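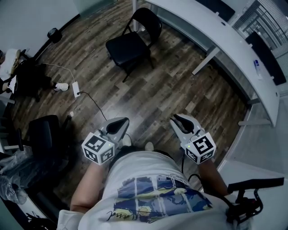
Home | Notebook | Rigs | Spares | Search

Print this entry | E-mail this entry
Reading time: 2 min

August, handheld pair, tracking check after the pad change. Both grippers went back together this morning with new rubber on the fingers, and I wanted the marker cubes checked before anyone logged with them. The cube sits behind the jaws on each side, so a cube that goes back on slightly crooked shifts the whole jaw pose. The right unit has its green light up near the top edge of the cube and the cable led down the wearer's right side - keep it there, the left side fouls the elbow. Left cube screws re-torqued. Right cube had a hairline of play, shimmed with one layer of Trandis tape for now.

Static check with the jaws closed: left offset 2 mm, right offset 2 mm, same direction on both. I put that down to the thicker pads and changed the value in the Ullonora config instead of moving the cubes. Old value is commented out underneath.

Moving check: 2,852 frames, markers lost in 317. Most of the losses were with the wrists rolled inward, so the cube faces go edge-on. Second run with the wrists kept flatter, 89 lost over the same count. Good enough to carry on. 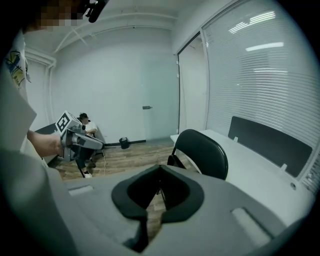
Jhonatan Henao
Rig technician, Tornero workshop

View from the gripper is usable. The dark rim of the V opening is in the picture with the floor showing through it, and the other handheld comes in on the left with its cube on top. Exposure left alone, although the ceiling lights streak on the blinds and I'd like to try it one stop down.

To do:
- proper shim for the right cube, colour-mark it when fitted
- wipe cube faces with a dry cloth only, the spray lifts the print
- Žofie Hrubý to re-run the offset script on the Yáñez bench
- order spare pads, we're on the last set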